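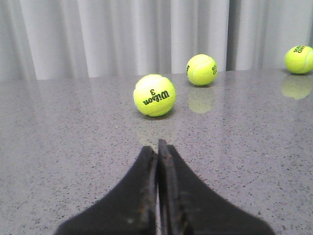

Notes for the ball talk – club evening, 27 May 2020
(keep to time!! Tomos is on after me w/ the stringing thing)

Start straight in. No bio.

Opening question to the room: when did you last throw a tennis ball away? Let them answer. Most people can't say. Mine go in the bag, the bag goes in the trunk, the trunk gets hot all summer, then I complain about the bounce.

So tonight is old balls. How to tell, what to do with them. Kitchen counter stuff, no lab.

WHY A COUNTER
Hard, flat, level-ish, easy to wipe. Stone or quartz type is best. Wood table gives too much, carpet is useless. I did a lot of mine on the floor for years and got nowhere.
Watch out – shiny counter, balls roll. Even a small tilt and they wander off. Set them down, let go slowly, wait. Ginette lost one behind the stove (get the laugh, move on).
Clear the crumbs first. Grit sticks in the felt.

THE SQUEEZE
Pick it up, thumb on top, two fingers under. New ball hardly gives. Tired ball gives and sort of sulks back.
Do it next to a fresh one or you're guessing. Pass the bag around here. Bhavana has the bag.
Don't let them bounce them yet. They will anyway.

THE DROP
Same height every time, against something you can mark. Tape on the wall is fine. Drop, don't throw. Drop each one 2 times and if the two don't agree do it again.
You want to compare balls to each other, not chase some perfect number. People get hung up on the number.
Cold balls bounce low. Leave them indoors overnight first – I forgot this in November and binned half a good bag. Say this one slowly, it's the most usefull thing in the talk. 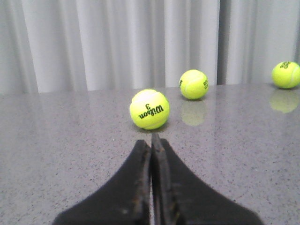

READING THE BALL
Number by the logo. Everyone asks. It does not mean quality or speed or how old it is. It's so you know your ball from the one on the next court. A 3 is just a 3. Someone will argue, probably Nahuel. Let him, 1 minute max.
Felt – look at it side on with light behind. Fluffy all over = slow, drags in the air. Bald = skids. Bald patches on one side only, it'll wobble.
Seam – run a nail along it. If it lifts, done.
Color – least important one. A bright ball can be dead as a potato. Dull one can be fine, might only be clay. Don't sort by color, I see people do it.

SORTING
Keep it simple. Play / practice / out.
Play = firm and even felt. Practice = a bit soft, fine for the basket and for kids. Out = lifts at the seam or thuds.
Separate bags, write on the bag. NOT on the ball, the marker comes off on strings.
Do a few at a time. I lay out a handful, spread apart so they don't knock each other, then next handful. Whole bag at once and you loose track of which you dropped.

WHAT TO DO WITH OUT
– chair feet. Ayane took a load for the school at Plavdale, they wanted more. Cut a cross, small, go bigger if you have to. Careful with the knife
– dogs, but only big ones with someone watching, felt is rough on teeth
– dryer, people swear by it with a down jacket. Haven't tried
– wall practice if you really can't let go

Not in the yard please. The mower.

STORAGE
Indoors. Not the trunk (point back to start). Unopened cans keep for ages, opened ones don't, pressure leaks out whether you play or not. So open one can at a time. I know. The sale packs. Still.
Pressurizer tubes – get asked every time. Slow it down, yes. Bring a dead one back properly, not in my hands.

QUESTIONS
Likely ones: wet balls (dry on a rack, felt up, never an oven), pressureless (different animal, heavier feel, last longer), altitude balls (skip, ask me after).

Collect bag from Bhavana BEFORE people leave. Tape off the wall. Hand over to Tomos.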